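Mollden Community Lending Library - Spring Progress Report to the Wattimena Fund

Prepared by Kekeli Alhassan, project coordinator

Where things stand

Thank you, as always, for your patience with us over the winter. When we last wrote, the Mollden reading room still had buckets under the skylight, and I'm so pleased to say the roof has been patched and the children's corner is back where it belongs. We reopened in March, and 93 families have signed up for cards since then, a good many of them from the Flesberg side of town, where we had hardly any members before.

The evening story hour has been the nicest surprise. It was meant to run for six weeks and the parents simply wouldn't let us stop - so it continues, at 6:30, with cocoa if the kettle is behaving.

Books and borrowing

Members borrowed 557 books this spring. Picture books and cookbooks lead by a long way, and the large-print mysteries are hardly ever on the shelf for more than a day or two. We had hoped for more interest in the local history shelf, and I have to admit it has been slow. We are going to move it nearer the front door and see whether that helps.

Your grant also paid for the second round of books for the Drirnmont school boxes. Each classroom keeps its box for a month and then passes it along. The teachers asked for more books on animals and fewer on outer space, so the new order leans that way.

Spending

We set aside $500 for postage and packing and have used $130 of it. Shelving came in a little over what we planned, and we covered the difference from our bake sale money, so nothing needs to change on your end. Receipts are in the folder we sent with the budget sheet.

Mailing to readers at home

Readers who can't get to us may have their books sent out, and the wrapping has to stand up to a rainy porch. We have settled on plastic outer wrap, with the label on the front where the barcode is easy to scan. 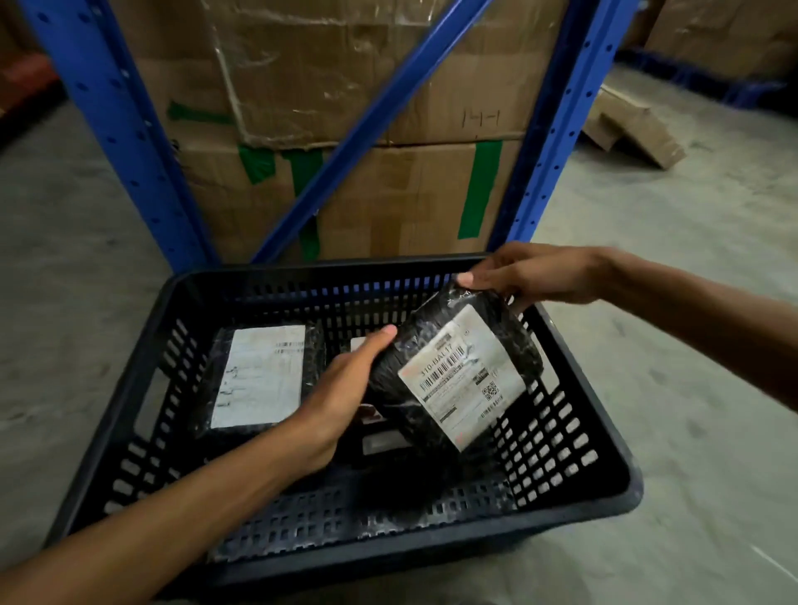
Plans through September

The summer reading club comes first, with sign-up sheets going out through the schools before classes end. After that we would like to open one extra morning a week, if we can find someone to sit at the desk. I'd be glad to talk that over with you by phone whenever it suits, and you would be very welcome at story hour too.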